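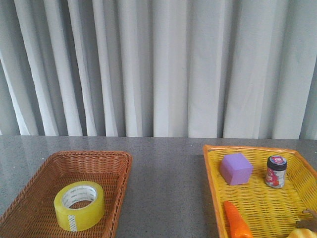
So I've been teaching a robot to put things in baskets, and I have opinions about baskets now.

Quick catch-up for anyone who missed my last post. The project is called Murkwood (I needed a folder name and it was late), and the idea is simple enough: I drive the arm by hand through a chore, the computer records what both cameras saw and what the joints did, and after enough of those recordings you train a model and hope it picks up the habit. The arm is a Bulleck kit I put together in June, and the recording software is Lurkomix, which I like a lot apart from the part where it forgets my settings every single time I close it.

The chore right now is moving things between two baskets, one brown wicker and one yellow plastic. A session runs nearly 3 hours if I don't get distracted, and I always get distracted. I started out with only soft things like the purple foam cube, which is a dream to grab. You can come at it from any angle and squeeze as hard as you want! Then I got bold and added a little jar, a toy carrot, and a roll of packing tape.

The tape is where I slowed way down. There are two perfectly good ways to pick up a roll that's lying flat. You can go wide and squeeze the whole thing from outside, or you can drop one finger through the hole and pinch the wall.

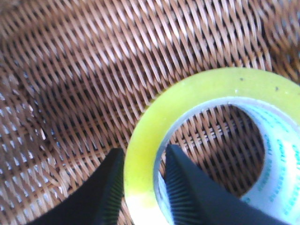

I went with the pinch, because the fingers on my gripper don't open wide enough to go around the whole roll without a lot of fussing. But in my first batch I did it both ways depending on my mood, and the model I trained on that batch would hover over the roll and dither between the two. Totally my fault. I threw out the whole batch and started over with one rule: one finger in the hole, one outside, same side of the roll whenever I can reach it.

The other thing I'm trying to get better at is moving the stuff between takes. It's so tempting to set the roll back down in the same spot (my hand just goes there), and then you end up with a model that knows one spot really well. So now I shove it around, turn it, push it up near the rim where it's annoying to get at. Some of those takes are ugly. I keep the ugly ones if the grab works in the end, and I delete the ones where I bumped the basket halfway across the table.

Next up is going back the other direction, yellow to wicker, and I want to try it with the carrot first. If anybody has used the Mandagi finger pads on something shiny and tapered, please leave a comment, I'd love to know if they're worth the money before I order a set.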